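Moved from packing to the robot bench, what will my shifts look like?

Posted in Work and Jobs, April

I have been on the packing line at Gestwood for six years. From next month four of us move over to the new bench, where two robot arms handle cups and other tableware. Our supervisor says nobody loses hours but could not say what we will be doing all day. Has anyone made the same move? I would like to know about breaks, pay grade and whether it is hard on the hands.
Jolán Kun

coreck_nights
Did this at Niditz two years ago. You stop lifting and start watching. On our bench the table is covered in brown paper and marked out in squares with blue tape, and most of my first month went on learning to set things out and put the tape right when it lifted. One arm deals with one cup and the other deals with another, so you have two things to keep an eye on.

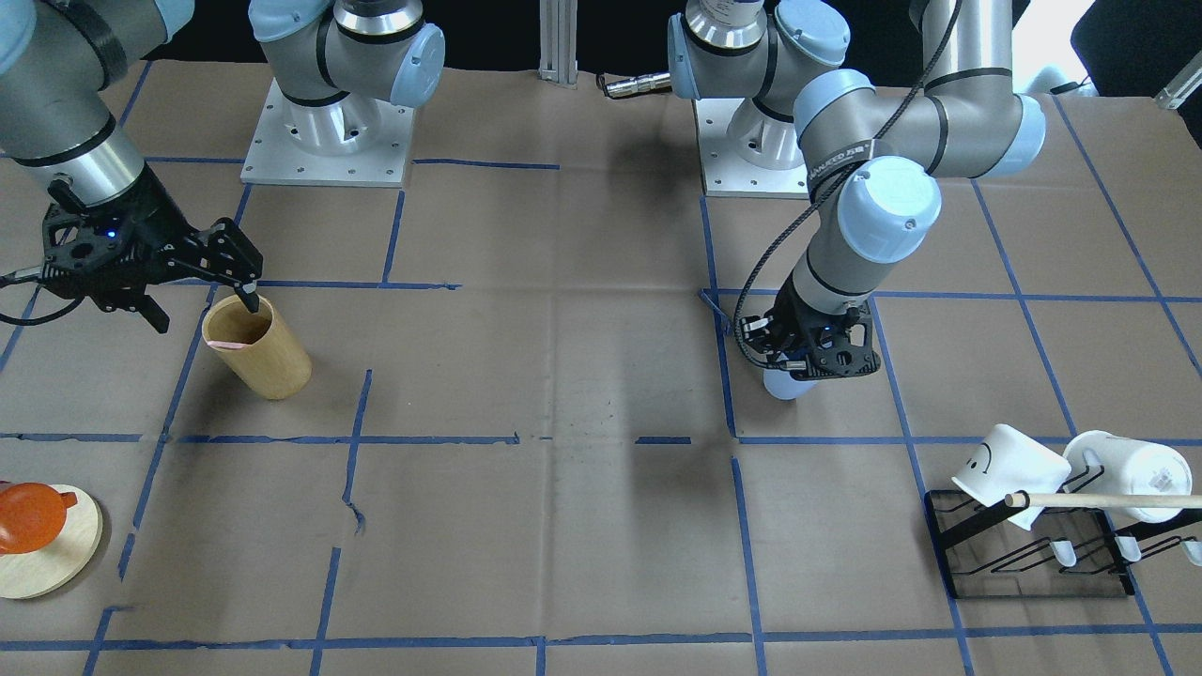 Page 2 of 3

Breaks got better because the bench stops when you stop. Pay stayed the same until I asked. Ask for the grade in writing before you move. Hands are fine, my neck is worse. Get a proper stool.

Rozália Kelemen
I train people on these benches, so a longer reply. Expect three jobs: resetting the table between runs, writing up faults and stepping in when a piece is dropped. At our site a full shift is 400 resets, and new starters do 60 on the first day. Small items need the most attention. A cup held upside down is easy enough to check, but a thin stick going into a bamboo cup needs you to look at the tip every time.
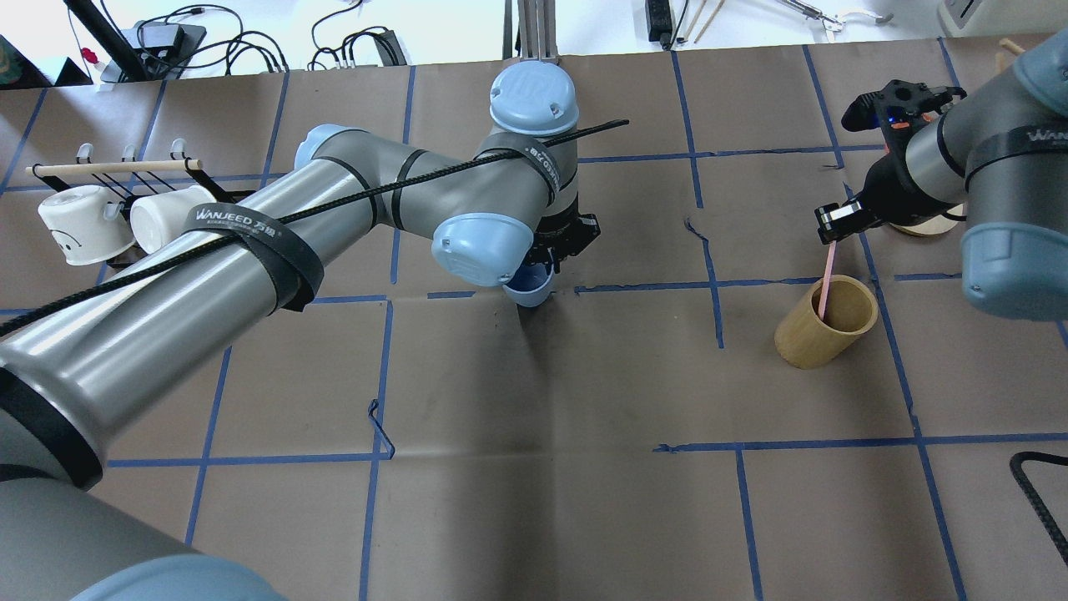
Photo: R. Kelemen

Stay clear of the arms until the bench is stopped, even if you only want to straighten a mug. Keep your own fault notes too. When our line was reviewed, the people who had them were listened to.

The thing I would raise with your supervisor is talking. On packing you had company, and at the bench you can go two hours without a word. We asked for pairs on the late shift and got them.

Major
depends on the firm. mine said no lost hours as well and then cut the overtime. check your contract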